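Korside wire dish rack, black
24 February 2019
By Olga Llorente
Print | E-mail this article

The Korside is a one-piece drying rack: thin black wire dividers over a solid black plastic drip tray. I bought mine for $19 and have used it daily since September, mostly for dinner plates.

Divider spacing suits flat plates well. Deep bowls take two slots each and tend to tip.

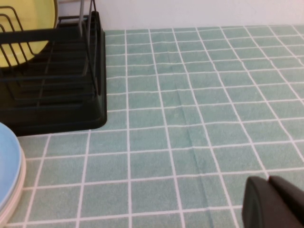
The tray has a flat rim and rounded corners, so it wipes clean quickly. It has no spout — water has to be tipped out by hand. I measured 500 mL before it reached the rim. Empty weight on my scale was 714 g, light enough to shift when loaded from one side.

No rust at the joints so far. Good value for a small household.

We use cookies to remember your settings. Accept | More info
Sign up for our newsletter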